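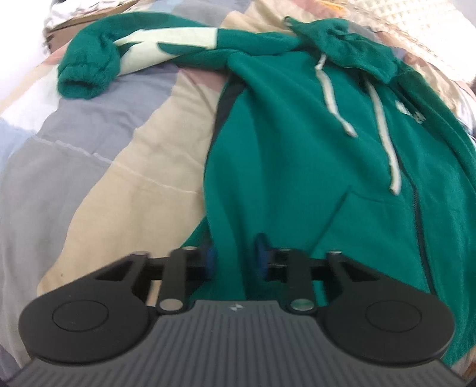

The Ververidis Service Kit for the Lalov Hand Gripper, Reviewed After One Pad Change Too Many

833 shares | 11 comments

I've been looking after a Lalov hand gripper since July, and in that time I've learned that the manual was written by someone who had the gripper described to them over the phone. The manual covers unboxing in loving detail. Maintenance gets a paragraph, and half of that is a warning about maintenance.

So when Ververidis put out a service kit for it, I bought one the same evening. You get a pin driver, a tube of dry lubricant, a pad jig, a spare set of blue contact pads, two feeler gauges and a folded card with the instructions. The card is good. I want that on record early, before I get to the pad jig.

My test is laundry. Handling fabric is most of what I use this gripper for, and a hooded sweatshirt on a rumpled duvet is about as rude a test as I can set up in a bedroom. Fleece sheds, drawstrings wander under things, and a kangaroo pocket gives you several layers where you were hoping for one. If the pads are sitting crooked, a sweatshirt will let you know well before a block of foam does.

Setting up took me most of a morning. The card has you start with the fingers wide open and check that the two pads face each other squarely before you touch anything else. I skipped that, being experienced, and spent an hour adjusting the linkage on the left side to correct a fault that was in the pad on the right. The fault was that I had glued it on slightly turned. I'd like to blame Lalov for this and have looked for a way.

The pin driver is the best thing in the box. The pivot pins on this gripper are silvery, round and very easy to mark, and my old driver had been chewing them for weeks. This one fits snugly and has a collar that stops it skating off across the ribbed housing, where I already have one scratch and don't need a matching pair. You back each pin off a quarter turn, put a dot of lubricant behind it, bring it up until the arm stops rocking, and leave it alone. Leaving it alone is where I struggle.

The lubricant does its job and smells of pencils. Use less than you think. The first time, I used the amount I thought, and it picked up enough green fuzz to knit a second, smaller sweatshirt. Ververidis does say "a dot" on the card. They have even drawn the dot.

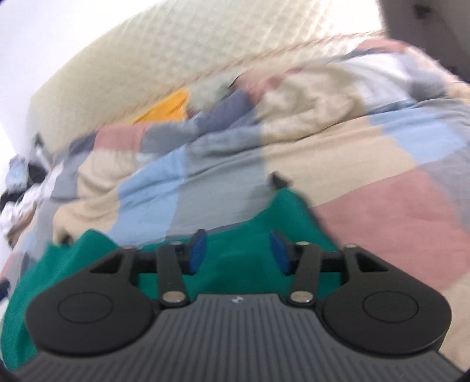

PADS AND THE PAD JIG

Now for the jig. It is meant to hold a fresh pad at the right height while the adhesive sets, and it does, provided you have three hands or a very patient friend. I borrowed Hussam Twal, who held it for the full set time and then asked, quite politely, why it didn't have a clamp. It doesn't have a clamp. I ended up using a binder clip with tape over the jaws, and the pads came out straighter than when Hussam did it (sorry, Hussam).

The spare pads are a shade firmer than the ones Lalov ships. I prefer them on thick folds, where the factory pads tend to roll the fabric over on itself, and I like them less on a single flat layer, where you have to come in lower and pinch harder. With the Lalov set I was getting some 809 closes before the edges began to lift. The Ververidis set is past that and still flat, though I now wipe the pads with a damp cloth at the end of each session, so I may be crediting the rubber with my own improved manners.

Sarnero sells pads too. They're cheaper and they fit, in the sense that a guest fits on a short couch. I went through one pair and went back.

FEELER GAUGES

Fine. They're feeler gauges. The thin one is for the gap at the closed position and the thick one, as far as I can tell, is for company.

WHAT I'D CHANGE

Put a clamp on the jig. Sell the lubricant in a tube that closes properly. Mine lives in a zip bag now, and so does the smell of pencils. I'd also pay extra for a lint brush narrow enough to get into the triangular openings in the arms, where fleece goes to retire. A soft toothbrush gets most of it. The Urnance kit does include a brush, but it has no pads and no driver, and it costs nearly the same, so you'd be buying a very nice brush.

SHOULD YOU BUY IT

If you're still on your first set of pads and nothing rocks, wait. If you've got play in either arm, or you've already been at the pins with the wrong driver, get it now and read the card from the top, including the first step. Four stars. The missing one is at the bottom of the box with the clamp.

11 comments | Share this review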